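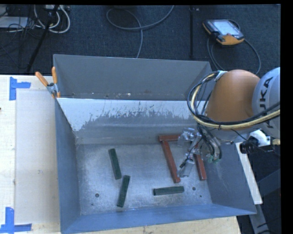
Testus is a multiplayer arena shooter developed by Kawaguchi and published by Dresley. It was released for personal computers on 28 Apr 2015, with console versions following later the same year. The game is played in short rounds between two teams on small enclosed maps, and is mainly known for its shared ammunition system and its long-running seasonal ladder.

Gameplay

A standard match is played first to five rounds. Each team begins a round with a common pool of ammunition, called the reserve, from which every player on the team draws when reloading. The reserve is set at 975 units in the standard mode. A rifle magazine costs 30 units, a shotgun load costs 24, and the rail launcher costs 75 for a single shot. When the reserve is empty, players keep what is already loaded but cannot reload until the next round.

Players who are knocked out do not return until the round ends. Unused ammunition carried by a knocked-out player drops to the floor as a pickup and may be taken by either side. A pickup is added to the reserve of the team that collects it, and the amount is shown briefly on the scoreboard.

Movement is based on sprinting, sliding and a short wall climb. There is no double jump. Fall damage was part of the release version but was removed in patch 1.2, except on the map Sodham, where the central shaft remains fatal.

Maps

The game was released with six maps. Sodham, the largest of these, is a flooded mining town with a vertical layout and two control rooms, each of which opens the bridge on the opposite side. It was taken out of the ranked rotation in the second season after matches on it were found to run longer than on any other map, and was returned in a smaller version one season later. Other maps include Cold Yard, Terrace and Pump Station. User-made maps are supported on personal computers only and cannot be used in ranked play.

Ranked play

Ranked matches use a numerical rating. New accounts are placed after 10 matches. The rating is partly reset at the start of each season by moving every player halfway toward the starting value of 1200. The highest rating listed in the in-game archive is 2476, reached in the third season. Leaving a match early results in a rating loss and a timed ban, the length of which doubles with each repeat offense and is cleared at the end of the season.

Development

Work on Testus began as a mode for an earlier, unreleased game by Kawaguchi. The shared reserve was first applied to health as well as ammunition, but the health portion was dropped during closed testing. The network code was rewritten before release to run at 60 updates per second, up from 30. Dresley operated the official servers until the end of the sixth season, after which a dedicated server program was made available to owners of the game.

Reception

Reviews were generally favorable. Critics praised the pacing of rounds and the sound design, while the small number of maps and the lack of a tutorial were common complaints. The console versions scored lower, mostly over long matchmaking times.

See also

Arena shooter
Seasonal ranking
List of Dresley games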